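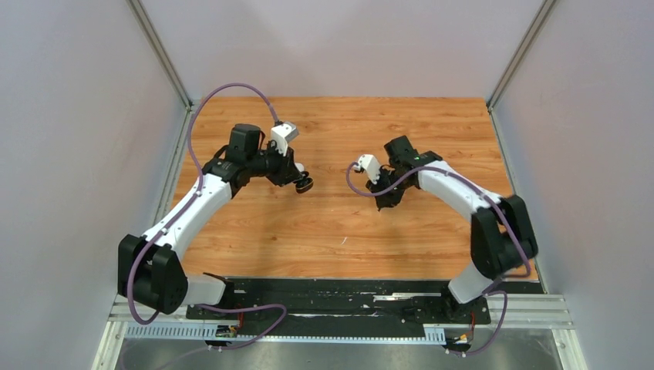
Clindov open day, Jalcombe
Posted 2025-02-01

I'd been meaning to get over to Clindov ever since my neighbor came back from their September open day with a bread board and a lot of opinions. So this time I put my name down early, drove 75 miles (the last stretch behind a gravel truck, thanks very much) and got there just as they were putting the coffee out. Parking was easy. The cookies were homemade and I had more than my share before the tour even started!

You go around in small groups. Ours had Theda Lammers in charge, and she talks fast and walks faster, so if you like to stop and stroke the wood, which I do, you spend the whole morning catching up. The first long room is all storage, with sheets stacked on racks up to the ceiling and a smell that took me right back to my grandfather's garage. They keep 1000 sheets in there on a normal day, Theda said, and every one gets looked at under a lamp before anybody cuts it.

After that we got to the finished tops, and this was my favorite bit of the day. I went in thinking I wanted something dark for our kitchen. I came out wanting the palest one they make. 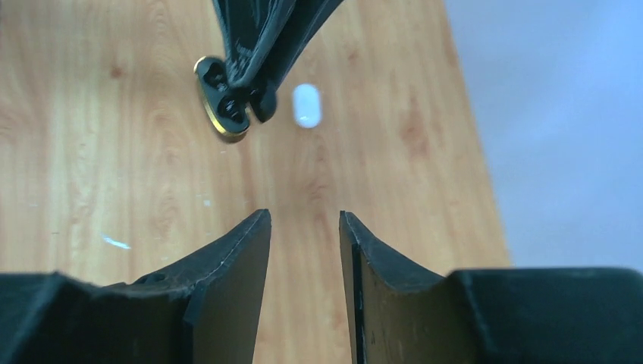 I kept going back to the lighter wood. It's a friendly sort of color, and crumbs wouldn't bother me on it the way they do on the nearly black table we have now (never buy a black table if you live with toast eaters). Theda says people always ask about rings from mugs. Her advice was to use a coaster and stop worrying, which got a laugh from the back.

Then there's the grain. I could have stood over it for an hour. You get long bands that bend away from each other like the lines on a weather map, a reddish streak and then a creamy one, and over to one side they close up tight and run almost straight. Under a light there's a bit of shine too, enough to wash the color out in one patch, and then you shift your feet and the patch moves with you.
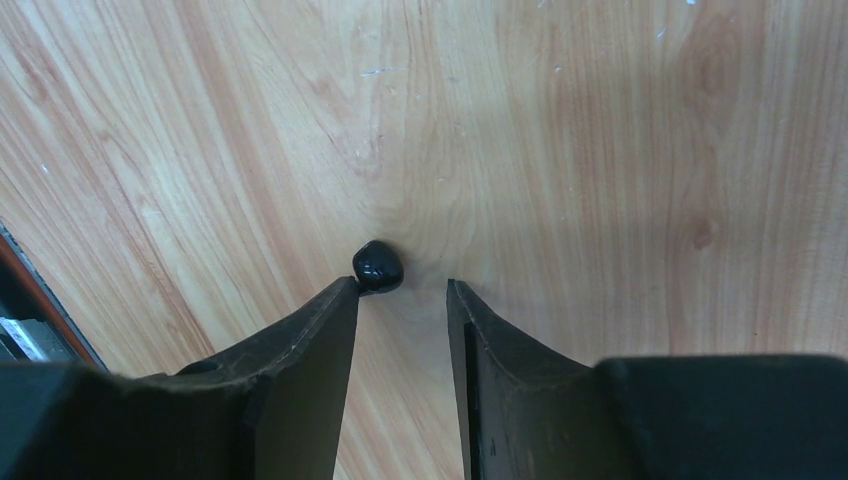
Lefteris Manolakis thought I was being far too easy on it. He said he liked a quieter grain for anything you eat off, because a busy pattern hides the fork you're looking for, and that he'd had a swirly top from a shop in Tetenthorpe for years and gone right off it. We argued about this all the way down the corridor and I still think he's wrong.

Anyway, I also have a soft spot for seeing small everyday things on a big piece of wood. A pair of little black earbuds, the kind with stems, looked so smart against the tan and orange that I've stopped hiding mine in a drawer. There were specks and scuffs here and there as well, and I found that reassuring. Ours would have those by the first weekend.

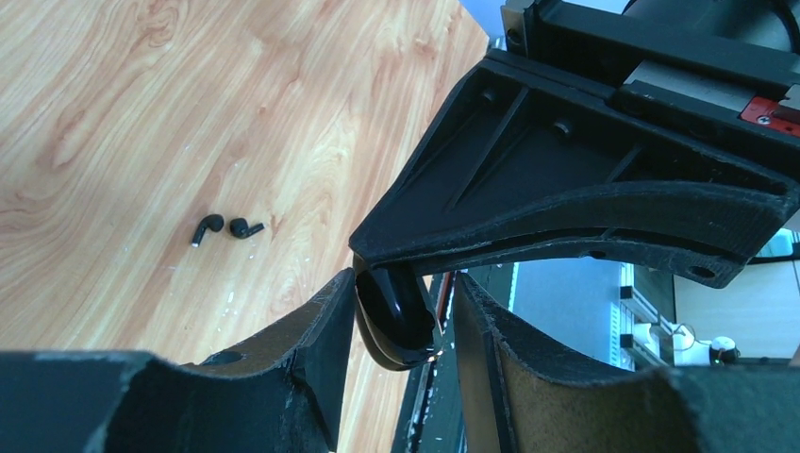
Lunch, prices and getting in

Lunch was soup in the yard room, and you pay by dropping money in a tin. I sat with Yamuna Annamalai, who had come for offcuts and left with so many that we had to put her passenger seat down. Offcuts are sold by the box and the good ones go before noon, so do that first and have your coffee after.

Groups are limited, and you need to book through the Clindov office. Wear flat shoes. The tour takes 2 hours if nobody argues about forks.

I've asked them for a quote on the pale top and I'm measuring the kitchen again tonight.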